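Cleiton Amaral
4/30/22

Finished the chimney paperwork this week, so a short thread on buying a house with an old fireplace. I wish I had read one in January.

1/ A general home inspection usually covers the fireplace in a line or two. Ours said "flue not evaluated." That means you need a separate chimney inspection. Ask for it before you sign, while you can still negotiate.

2/ There are levels. Level 1 is a look at what can be reached easily. Level 2 adds a camera run up the flue and is the one you want when a house changes hands. Ours cost $300.

3/ The camera found cracked clay tiles near the top. We got two quotes for a stainless liner. Hatem Tazi at Marinho spent 16 minutes on the phone explaining his line by line. The other was a single number in a text message. We went with Marinho.

4/ Liner sizing depends on the fireplace opening and the height of the chimney. If a quote doesn't mention either one, ask how they got the size.

5/ The cap is a separate item. Ours was $505 installed, with mesh to keep birds out. You can go cheaper, but check that it's stainless.

6/ Mantels have clearance rules too. Anything that burns has to sit a certain distance from the opening, and the farther it sticks out, the more room it needs. Measure before you order a shelf.
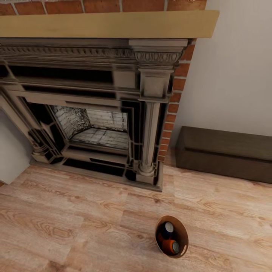

Render: tan wood shelf, gray surround, red brick.

7/ Keep every report and receipt in one folder. Our insurance company asked for the inspection, the liner warranty and the permit. The permit took longest, five weeks.

8/ Next up is firewood storage. Separate thread when the rack is built.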